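Gripper lets go early, then arm faults out on the way back

katene_208
Ball to tray job, 2 balls. Runs fine for a while then the gripper opens before it gets over the tray and the arm stops with a wrist fault. Log says 1035 every time. Anyone? 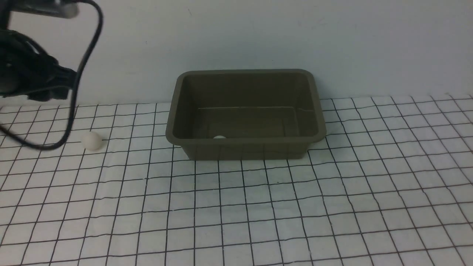
one in the tray, one still on the grid

russka
check your cable. that loop hanging off the arm is huge

katene_208
Cable was my first thought too but I swapped it in August, same fault. Pretty sure its software

Paora Ngata
New cable, same slack = same problem. Ours snagged on the bracket at full reach and pulled the plug half out. Gripper lost signal and opened. Tie it down along the forearm, leave enough for the wrist to turn

brellow
disagree, a bad plug would be random. his is the same code every time. I'd look at the speed setting, what are you runing?

katene_208
1450

brellow
way too fast for that reach. drop it by about half and try again

Paora Ngata
Slow it down sure, but do the cable first. And hit the e-stop before you put your hand in there - ours woke up when the plug went back in

katene_208
ok. cable tonight, speed after. will post the log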